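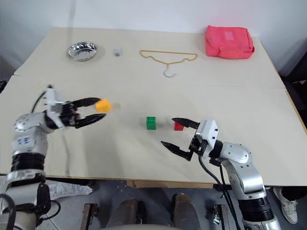

Table clutter

Table clutter is the collection of small, unrelated objects that gathers on a flat household surface and stays there. It is usually told apart from mess, which has a single cause (a meal, a parcel, a child), and from storage, which has a door. A typical group might hold a toy brick, a metal bowl, a zipped pouch, a coat hanger and a few blocks in assorted colours, none of which has any business with the others.

The subject has attracted little serious study. Most of what is written on it comes from the sorting guides of the household press, and from people who have lost their keys.

Terms

English has no settled word for it. "Odds and ends" is the commonest, though strictly an end must once have been attached to something. "Bits and bobs" is preferred for smaller items. In the Nukholm sorting guide the whole lot is entered under "surface goods", a phrase that has not caught on outside Nukholm.

Usual contents

Toy bricks. A single studded building brick is among the most frequent finds, and green ones turn up as readily as any. The rest of the set is generally in another room. A brick on a table is regarded as harmless, its reputation having been made on floors.

Plain blocks. Small blocks in red or grey are often taken for parts of something larger. They are kept for years on this understanding.

Bowls. The shallow stainless steel bowl is the only member of the group that could bring order to the rest, as most of them would fit inside it. It is normally found empty or holding one paper clip. Vesela Radonjić, in her short handbook Clearing the Table, calls it "the manager".

Wire hangers. The hanger does not belong on a table by any reading of its purpose, and it arrives when a garment is put on in a hurry. The thin wire sort lies flat and takes up a great deal of room for an object that is almost all gap. Its hook will catch on a pouch strap, a sleeve or another hanger, and so clutter that includes one tends to be moved all at once.

Zipped pouches. A fabric pouch counts as one item whatever is in it. This makes it popular with people who are tidying against the clock — and explains why the same pouch may be tidied many times without being opened.

Sponges and soft cubes. Small yellow cubes of a spongy kind may be cleaning goods, toys or packing. The question is seldom settled.

Surfaces

Pale tabletops show clutter best and are for that reason blamed for it. Tables made of two joined panels have the further feature of a seam, which many households treat as a border, with things in use on the near side and everything else beyond it. The border is not enforced. The Tomić folding table, sold in beige and white, had a raised strip along the join to stop pencils rolling. It was withdrawn after 13 months, having proved good at stopping cloths as well.

Clearing methods

The Brangate method sorts by material, with metal in one pile, fabric in the next and plastic in a third. It is quick to learn and puts the hanger with the bowl, where neither is any use.

The Cinside method sorts by room of origin. It gives better results but requires walking, and its followers report a second heap forming at the foot of the stairs.

Radonjić recommends lifting everything off, wiping the table and putting back only what is wanted by the end of the day. She allows 2 exceptions per person. The December edition of her handbook added a note that a bowl and its contents may not be claimed as one.

See also: Kitchen drawer; Hallway shelf; Coat hanger; Lost property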